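Wrist camera kit from Prosser – worth it for a small bench setup?

Share 9 | Replies 9

tinlid_dave
Has anyone here bought the Prosser wrist camera kit yet? It comes as a bracket, a small camera, a cable and a licence for their recording software. I've got a second-hand arm with a two-finger gripper and one fixed camera beside the table. The kit is £200, or £159 if you already own one of their grippers, which I don't. I mostly want it for sorting soft things, odd shapes, stuff that squashes. Rigid parts I can already do.

brernport_bench
We fitted one in November at the Brernport workshop. The bracket is good. The cable is too short for anything but their own arm, so add the price of an extension. The software is fine once it is running but it took me most of a Saturday to get both cameras recording together.

Marrowfat
I'd save your money. A second fixed camera on the other side of the table costs a quarter of that and never gets knocked. Every wrist camera I've had has ended up pointing at the floor within a fortnight because the bracket works loose.

brernport_bench
Ours hasn't moved. It's two bolts and a locating pin. Which one were you using?

Marrowfat
The old Jellovwood one, with the clip. Fair enough, bolts would be better. I still don't see what it gives you for the money. If your fixed camera is in a decent place it sees the lot.

Gwion Llewellyn
It doesn't see the lot, that's the trouble. With soft objects the bit you care about is between the fingers, and from the side the fingers are in the way. We run both views at Evville. The fixed one gets the arm to the right part of the table and the wrist one does the last bit. I wouldn't go back to one.

For what it's worth the kit's camera is nothing special. Wide lens, picture a bit soft close up. What you are paying for is the bracket and not having to write your own recording software.

tinlid_dave
Useful, thanks. How close up is soft? Will it focus on something already in the grip?

Gwion Llewellyn
Good enough to see whether you've got the body of the thing or just a corner of it. You won't read small print with it. There is no focus ring, it's fixed.

Nikau Mahuika
I've had the kit on for a while now and I'm about half happy. Agree with Gwion on the camera and with brernport_bench on the cable. My own complaint is the black bands. The recordings come out letterboxed, black top and bottom, and there is no setting to crop them on the way in. You can do it afterwards but on 1,000 recordings that is a chore, and it's space on the disk for nothing.

Wrist view first, then the fixed camera, same table and same set of toys:
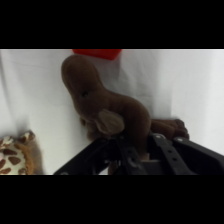
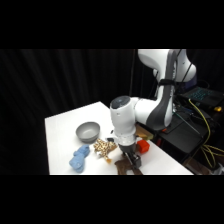
As for whether the kit earns its £200, my answer depends on how cluttered your table is. For one object in the middle of a clear top, Marrowfat is right and a fixed camera will do. Once there are several soft things out, the close view starts to pay. From the side I can see where the bowl, the light blue toy and the giraffe-print one are, and that the gripper is over the brown one, but the fingers cover part of it. On the wrist camera the brown toy's lower body shows up between the jaws and you can see its tail or hind section running out behind the gripper. That is the part I need when I'm deciding whether a grasp is worth keeping. What you lose up close is everything else: the giraffe print is only a corner at the lower left, and the red thing at the top is just its bottom edge. So don't buy it to replace your side camera.

Marrowfat
Right, I can see the point of it for that. I'd still want a bracket on its own. Do they sell one?

Nikau Mahuika
Not on the site. I emailed and they said they were thinking about it, which I took as no. The bracket is a simple shape though, you could make one.

brernport_bench
I'd rather pay. I made one for our last arm and spent longer on that than I did on the software.

tinlid_dave
My table is always cluttered so that more or less decides it. I'll order the kit and a longer cable. Does the extension need to be powered?

Gwion Llewellyn
Ours isn't and it's been fine. Leave some slack at the wrist and tie it back higher up the arm.

Back to top | Contact the moderators | Posts remain the copyright of their authors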